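The bruise on my left forearm has gone that nice mustard color, so I suppose it's time to write up the grading.

For anyone new to the blog, I train judo three nights a week at a small club in Wernon, and in April I put my name down for brown belt. I had been sitting on blue for so long that people had stopped asking. Then Esther Rugemalira, who started two years after me, passed hers, and was so kind about it that I went straight home and filled in the form!

I'm 43 and I have a desk job, so the fighting part was never what kept me up at night. If you lose, you lose, you bow, you get a drink of water. What worried me was the kata. For our grading you have to show the first three sets of nage-no-kata, both sides, with a partner, in front of people who have seen it done properly a great many times. Every step is fixed. You can't grip a bit harder and hope, which is how I'd solved most of my judo problems up to then.

My partner was Imre Bakos, and I owe him several dinners. He must have hit the mat for me 2,000 times between April and last weekend. Imre is taller than me by a head, so my shoulder throw looked okay (plenty of room to get under him) and my floating drop looked like someone trying to pull down a bookcase. We spent whole evenings on the three walking steps before that throw. Just the steps! Slide, slide, turn the corner of the foot, go. I was always late with the right hand and early with the left foot.

What fixed it was something Shahnaz Herath said to me at the end of a class, when I was already half out of my jacket. She told me to stop watching Imre's feet and look at the knot of his belt. I tried it the next night and my hands sorted themselves out by the fourth or fifth go. I've been told "don't look at the feet" a hundred times, but I'd never had anything else to look at.

The other thing I changed was breathing out on the pull. I used to hold my breath for the whole set, bow with my face purple, then start the next one already tired. Farzana Siriwardena films her own practice and watches it back on the bus, and she talked me into doing the same for a week. Oh dear. I looked like I was defusing something. But I could also see that my shoulders went up around my ears the second I took the sleeve grip, and once you've seen that you can't pretend about it.

Grading day itself was long. It was held over in Uddin, which has a lovely sprung floor and very little parking. There were 23 of us across the different belts, and they ran the juniors first, so I had most of a morning to sit against the wall getting cold and eating other people's grapes. My advice to anyone doing this: bring a sweatshirt, bring socks, and keep getting up. I did maybe ten minutes of turn-ins against a pillar every half hour and I was still stiff when they called us.

The kata went by in a blur. I remember the opening bow, and I remember Imre's sleeve being slippery on the second hip throw, and I remember stepping off on the wrong foot for the left-sided lift-pull and just carrying on. The examiner, Kasun Talukder, wrote something down at exactly that moment. I've decided he was writing about something else.
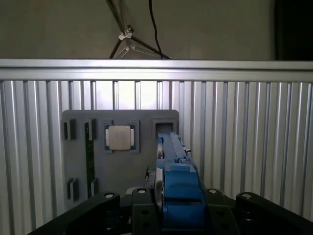
Then came the groundwork, which I enjoyed far more than I expected to. You get asked for a hold, an escape from it, and a link into something else, and I got side control and a stubborn partner from the Irus club who clearly had no interest in being turned over. We both ended up laughing. I got my bridge-and-roll in the end, though it took three tries and most of the skin off one elbow.

And the contests – one win, one loss, one that went the full time with both of us hanging on to each other like wet laundry. The loss was a very clean foot sweep and I'd like to learn it, please.

I passed! Kasun read the names out in no particular order, mine came near the end, and Imre thumped me on the back so hard that I coughed through the next two people's names (sorry to both of them). His notes on my sheet say to work on posture in the second set and to slow down my turns on the left. Fair enough on both counts.

The new belt is stiff as a board and won't stay tied. Esther says to wash it with salt, Farzana says never to wash it at all, and so far I've been twisting it up while I watch TV. Imre has his own grading coming up, so from next week I'm the one falling down. He likes to practice the shoulder throw first, and he doesn't do it gently, so I've bought more arnica.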